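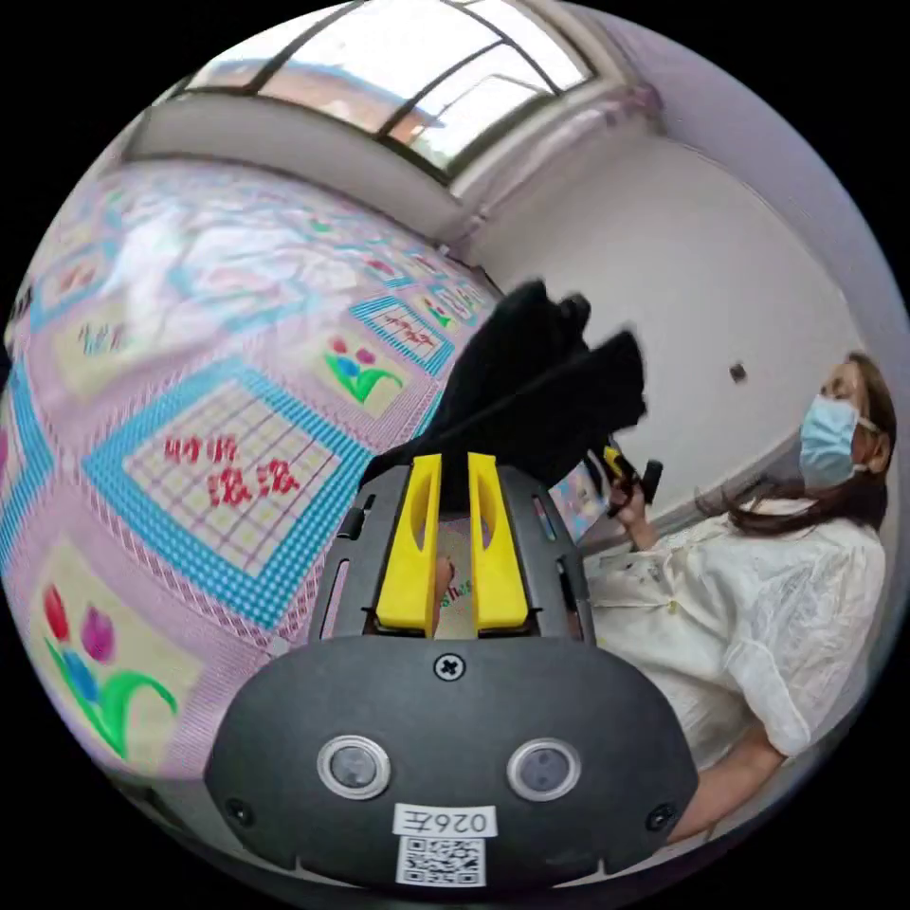 Laundry & Clothing > Folding and storage

How do you fold black clothes so they stay folded (and so you can tell what they are)?

Viewed 1,337 times
3 answers

OK so I feel a little silly asking this because I'm a grown adult with a job, but I can't fold black clothes. Everything else I can do. Towels, fine. T-shirts, fine, I even do the thing where they stand up in the drawer. But almost everything I wear to work is black, pants mostly, and a couple of those soft knit jackets, and when it all comes out of the dryer in one big lump I can't see what I'm doing. I can't find the seams and I can't tell the inside from the outside. I'll get a pair of pants all nicely smoothed out and folded up and then notice one leg is inside out.

I do my folding on the bed in the evening, usually at 9 or so when everything else is done and I'm already tired, so maybe that's half the problem right there. We don't have a table big enough and the ironing board is narrow and wobbles. The bed is a Tondonholm, the low kind, so I'm bending over the whole time and my back starts complaining.

What happens after that is they come undone. I fold them in half, then in half again, then I sort of roll them, and I put them in the second drawer of the dresser (it's a Skenard, the drawers are deep but not very wide). Two days later I go to get a pair out and the whole row has slumped over and opened up, and there's a big crease going diagonally across the knee. Or I pull one and three come with it.

So I guess my questions are:

How do you find the right seams to start with on black stuff?
Fold or roll, for pants that aren't dressy but aren't sweatpants either?
Is there any way to keep them from slumping in a deep drawer?

I've looked at videos and they're all somebody folding a white T-shirt on a white table and it takes them four seconds. Not helpful! Please don't tell me to hang everything, the closet is full and half of it isn't mine.

Edited to add: no, I don't want to buy a folding board. I had one. It's under the bed.

Comments on this question

Are these stretchy or stiff? Makes a difference.

Reply from the asker: Stretchy-ish. Like there's a waistband you pull on, no zipper, but they look like real pants from across the room.

I have the same drawers and the same problem, following.

Answer 1 – marked as most helpful

Oh, I can help with this one! I worked two winters in the back of a dry cleaner in Vatton and we did uniforms for a restaurant group, black pants and black aprons and black everything, bags of the stuff. You do get fast at it. You also get so you never want to own black pants, but that's a different post.

First thing, find the tag before you do anything else. Don't shake it out, don't lay it flat, just go in with your fingers at the waistband or the neck and feel around until you've got hold of the little tag. On most black clothes it's the one thing that's white, or at least lighter, and it tells you two things at the same time: where the back is, and which side is the inside. If it's looking at you from the outside of the lump, that end is inside out and you fix it now, before there's any folding to undo.

It also helps a whole lot to do it over something that isn't dark. Black on a navy bedspread is hopeless, you lose the edges completely. I fold mine on the bed too, on top of a loud old sheet – checks, tulips, "Best Wishes" printed on it in all different colors, it's a lot – and I wouldn't trade it, because any black edge shows up on it right away and I can see if something's crooked.

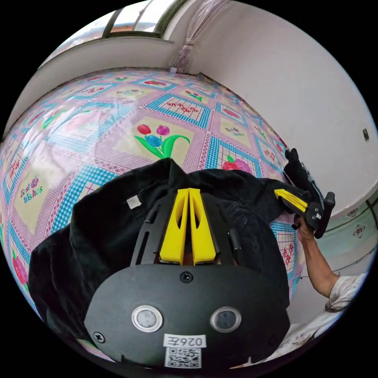 Once you've got the tag you've got the top, so work from there and let the rest hang down or fall wherever it likes. Take the waistband at both sides, one hand each, thumbs inside, and pull it snug. Then give it one good snap downward. Just one. People stand there flapping and flapping and all it does is twist the legs around each other. One snap, then lay it down with the waistband away from you and the legs coming toward you. If the bed's low like yours sounds, kneel on the floor on a pillow! I mean it, this saved my back. You're at the right height and you can reach all the way across without leaning.

Next, seams. With the black stretchy kind you won't see them in evening light so go by touch. Run a finger down from the side of the waistband and you'll feel the ridge of the outside seam. Lay one leg over the other so the two ridges sit on top of each other, and then there's going to be a little triangle sticking out at the crotch. Fold that triangle in so you've got one long straight strip. Everybody skips this and it's why your stack leans. The triangle makes one side thicker and it pushes over like a bad pile of books.

Now fold or roll. For the type you're describing I do a bit of both:

Bring the hems up to just below the waistband. Stop maybe a couple of inches short, don't go all the way.
Smooth it with your forearm, not your palm. Covers more and doesn't drag.
Fold it in thirds from the folded end, fairly tight, toward the waistband.
Tuck the last bit into the waistband itself, like a pocket.

That last step is what keeps it shut. The elastic holds it. You can toss it across the room and it'll still be a little packet when it lands (I've done this, I was bored, it was February). No elastic, no tuck, so for the stiffer kind you'd just fold in thirds and stand them closer together.

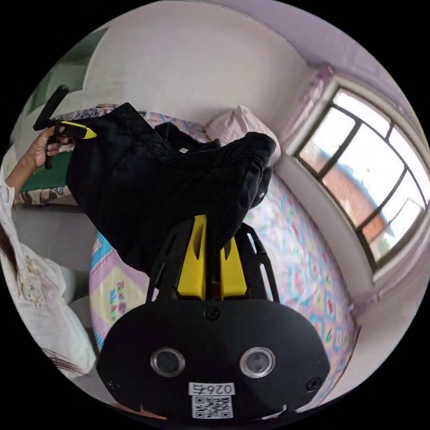 Keep the waistband on the outside of the packet and turned up when it goes in the drawer. That way the tag is near the top, and if you have several pairs that look the same you can peek at the size or the brand without pulling the whole row out. I put a tiny stitch of colored thread next to mine, green for the ones that shrank and red for the ones that are OK to wear to something nice. Takes a minute with a needle. You can use a laundry marker on the tag too but it does fade.

For the knit jackets, lay them face down, sleeves straight across the back one at a time, then bring each side in a third of the way, then up from the bottom in two folds. Don't tuck those into anything. They stretch.

And for the slumping, well, the drawer has to be full or it has to be divided. A half full deep drawer is always going to slump. I cut down a shoe box (the long kind boots come in) and stood it in the drawer so the row has something to lean on. It's ugly but it's in a drawer.

One more thing on the creases. If you're folding straight from the dryer and they're still hot, let them sit for a bit first, spread out loosely. Folding hot is like ironing the crease in. I put mine down, go brush my teeth, come back.

Comments on this answer

Reply from the asker: The triangle!!! I did not know about the triangle. I just went and redid the whole drawer and it's standing up. I'm weirdly proud of it.

Yay! Give it a week and see if they hold. The first time mine were too loose and I had to do them tighter.

Does the waistband tuck stretch out the elastic over time? I've always wondered.

I've had pairs folded this way for 3 years and they're fine. The ones that went loose were cheap and they'd have gone loose anyway.

What about people with a black cat and a white cat. Asking for me.

Lint roller before the fold, not after. Do both sides while it's flat. I don't have an answer for the cats.

Answer 2

I don't fold mine. I roll everything from the hem up, like for a suitcase, and stand the rolls on end. Twelve pairs fit in one drawer. You do get some wrinkles but they fall out after you've worn them for half an hour and I don't think anyone is looking at my knees.

The tip about finding the tag is good. Mine are all tagless so I can't do that, I go by the drawstring. If there's no drawstring either then the back is usually cut a little higher than the front, so lay it flat and see which edge sticks up.

Also turn them the right way when you take them OFF, then you don't have to do it later. My mother told me this for 20 years and I'm passing it on.

Comments on this answer

Washing them inside out is better for the black though, it doesn't go gray so fast. So I leave mine inside out on purpose and flip them at folding.

OK that's fair. I wash everything on cold and hope.

Answer 3

Adding a different angle because I had the same question a while back, and for me the folding was fine, it was the sorting that was killing me. All the black in one heap, mine and my husband's and our son's, and all of it looks identical in a pile. I was spending more time holding things up to the lamp than folding them.

What I do now is keep it apart from the beginning. Each of us has a mesh bag, I use the Kpodo ones with the drawcord because they were on sale, and your black things go in your bag and the bag goes in the wash closed. When it comes out it's still yours. Then I only have to fold one person's lump at a time and if I run out of steam I hang the other bags on the doorknob and they're somebody else's problem. You can't stuff them too full or nothing gets clean in the middle, so leave plenty of room for it all to move.

The other thing that helped me was light. I'd been folding by a bedside lamp with a yellowish bulb and black and dark brown and navy were all the same color. I'd pair navy socks with black socks and not find out until I was at work. Now I turn on the big ceiling light, ugly as it is, or do it in the morning with the blinds up. Morning is better if you can manage it. I get one basket done while the coffee's going.

I do the fold in thirds like the first answer but I go waistband first and hems last, so the hems are on the outside. No real reason, that's how I learned. It's probably why mine come open now that I think about it. Going to try the tuck tonight.

Comments on this answer

Reply from the asker: The mesh bag idea is smart, half of my pile is socks that aren't mine. Do they dry OK in the bag or do you take everything out?

Out for the dryer. I tried it both ways and in the bag the waistbands stay damp. I just do one bag per dryer load if I'm being good, and if I'm not being good it all goes in together and I'm back to the lamp.

Related in Folding and storage

Deep dresser drawers, what do you use for dividers?
Fitted sheets, I give up
Black T-shirts going gray after a few washes
How many pairs of work pants do you really need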